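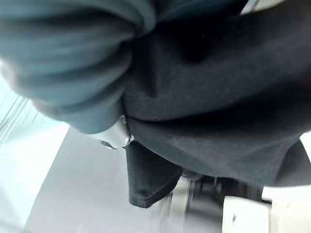

Ninholm Plug-in Log, version 2

README

Charging and fuel records from 12 plug-in hybrid cars, kept by their drivers. The cars were offered to staff at Lurance as company vehicles, and the brochure made large claims for them. We wanted to see how often anyone plugged in. Read the section on gaps before you quote anything from these files.

Contents

trips.csv: one row per journey, with distance, battery level at start and finish, and outside temperature where the driver wrote it down.
charges.csv: one row per charge, with start time, end time and the energy shown on the wall unit.
fuel.csv: one row per fill-up, copied from receipts.
cars.csv: battery size, tyre type and the mileage when logging began.

How it was collected

Drivers filled in a paper sheet kept in the glovebox. Salamatu Obi typed up the sheets and Grigore Iordache checked the fuel rows against the receipts. The charge rows had no such check. The wall units, sold under the name Gerkus, show a total to the nearest whole unit, and we have not been able to find out whether they round up or down. Treat short charges with suspicion. 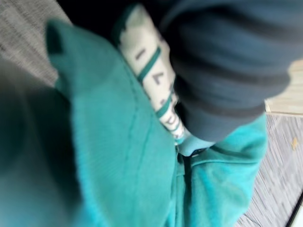 Teal fabric, close up.

Electric share

The column ev_share is worked out by each car's own computer. We left it in after several requests, but we don't trust it. On some models it counts any coasting with the engine off as electric driving, even on a flat battery, which flatters the car nicely. If you want a figure that means something, work from fuel.csv and the odometer.

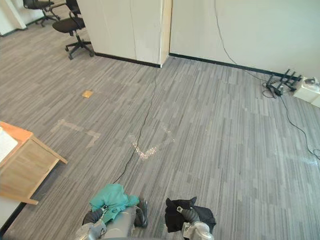

Known gaps

17 fill-ups have no matching receipt. They are marked receipt = no.
January is thin. Two drivers stopped logging in the cold, and theirs were the cars with the worst winter range.
Every driver knew the log was being kept. People who are being watched plug in more.
There are 96 trips with a finishing battery level higher than the starting one. A few are long downhill runs and could be right. Most look like columns filled in the wrong way round,

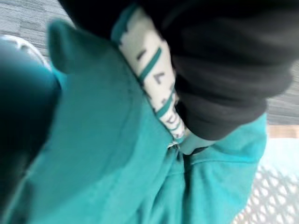

and we have left them as written, with swap_suspect set to yes. Ebony Prendergast wanted them corrected. Despina Mocanu wanted them deleted. Either would have meant guessing.

Please don't use this to

rank makes or models
estimate battery wear
support a claim about plug-in hybrids in general

Changes

Version 2 adds the tyre column and drops the "typical savings" table, which rested on one fuel price and a lot of hope.

Contact

Gheorghița Crăciun looks after the files. Send corrections with the car number and row number.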